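The Patient Work of Folding

An open day at Filbridge, where people teach machines to handle clothes

When I arrived at Filbridge on a warm morning in August, the door was already open and somebody had left a basket of visitors' badges on a chair. I took one and wrote my name on it. Inside, a group of students stood in front of a long table, where a robot arm from Kuroda was trying to pick up a dish towel by its corner. It missed the corner two times. On the third attempt it got hold of the towel, lifted it, and the students clapped.

Filbridge is a small company. It does not build arms, it buys them. What it makes is the teaching: recordings of human work from which a machine can learn. Once in the year it invites the public to see how this is done, and this time 12 of us had signed up for the morning tour.

Our guide was Ayane Nishimura, who leads the recording team. She speaks softly and she does not like big promises. I asked her when I could buy a robot to fold my shirts, and she smiled and said she would prefer to show me the problem first.

The problem is that cloth has no fixed shape. A cup is a cup from every side, but a jacket changes each time it is touched. A sleeve goes under, a hem turns over, the lining pulls in another direction. Padded jackets are among the worst, Nishimura told us, for the air inside pushes back. You press one side flat and the other side rises.

For this reason the team does most of its recording in homes and not at the long table. The people who record work with a tool called Briko, a pair of hand-held grippers with a camera. They hold one in each hand and do the housework through them, as if the fingers of the robot were their own.
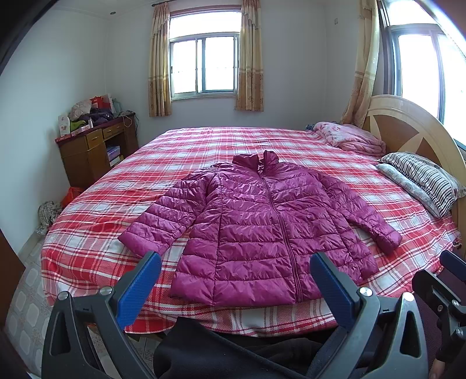

Nishimura believes that the home matters as much as the garment. A bed is soft and sinks under the cloth. The light comes from a window and changes during the day. There are patterns, pillows, things on the desk, and the machine must learn which of all this belongs to the task. "In our laboratory everything was gray," she said. "The robot became very good at gray."

By that morning the team had collected 3,085 recordings of folding, and 1,332 of them were of jackets and coats. Each one is watched by a person before it is used. In a side room we could see this checking, which is slow work. A young man played a recording, stopped it, went back, and typed a short note. He kept the failures too, if the person had corrected them well. A dropped sleeve that is picked up again has its own value, he explained to me.

After the coffee break we were allowed to try the grippers ourselves. I had expected something heavy, but the weight was not what troubled me. It was the loss of feeling. With my own hand I know when I am holding one layer of cloth and when I am holding 2. With the gripper I had to look, and I looked mostly in the wrong place. My first fold took a very long time and came out crooked. A retired tailor in our group did it much better. She pulled the cloth tight between both grippers before laying it down – a habit from her trade – and Nishimura asked her politely if she would do it once more, slowly.

The last demonstration was at the long table again. Costov, a laundry service that pays for part of the project, had sent a box of children's sweaters. The Kuroda arm and its twin folded three of them without help. The fourth they rolled into a sort of ball, and an engineer came to untangle it.

I stayed a little after the others had left. Nishimura was putting the sweaters back in the box, and she folded every one again by hand before she closed the lid.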